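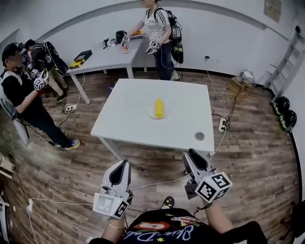

White table, yellow thing on a plate.

New in at the shop this month, a thread! May is a big one for city books and I've been up way too late reading.

First: Night Trams of Steltden, by Rania Salameh. 591 pages and I wanted more (the chapter on depot cats!!). She rode every line end to end, twice.

Next, Qusai Qudah's Kassab Stairs. Only 90 pages, all photos of public staircases, and the printing is gorgeous. Look at the blues on the rainy ones.

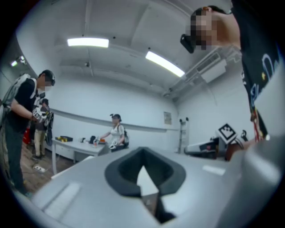

Idcombe Books | Urban & Photography Desk

Backlist pick: Wolfram Teuber's Clemesley Rooftops, finally back in paperback with 13 new plates. I've been bugging the publisher for this one for four years!

Signed copies of the Salameh go out at 10 a.m., one per person please. Reply if you want a Teuber held.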